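4. Setting up the round-basin sorting task

These steps assume the Tronda simulator is installed and the Pivach gripper model has passed its joint check. If you skipped that check, go back and do it. The product sheet says it is optional. We disagree.

1. Open the task list and load "Basin, divided."
2. Set the physics rate to 100. The default of 50 loads faster, but thin parts like the divider can let a fingertip pass through.
3. Switch to the gripper view and open both fingers all the way.
4. Bring the fingers over the lower rim. Stop before either tip meets a container.

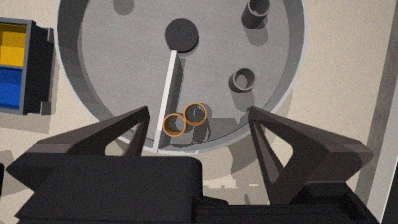 Fallano writes that step 4 took several tries at the default speed and that the "auto-align" button made it worse. A second tester, Srivastava, asked why the button is on the first screen at all if the manual keeps telling people to leave it alone. We have put the same question to the vendor.

5. Pick one of the orange-rimmed containers as the target. They sit close together, so check the name in the side panel before you confirm.
6. Run 160 trials and save the log.

Note: The success rate on the summary screen counts a lift as a success even if the container is dropped later. Read the log instead.

Caution: Do not move these settings to a real arm. The vendor promises "direct transfer" in the May update. Until we have tested it, treat that as a sales claim.

Error 623 means the log folder is full.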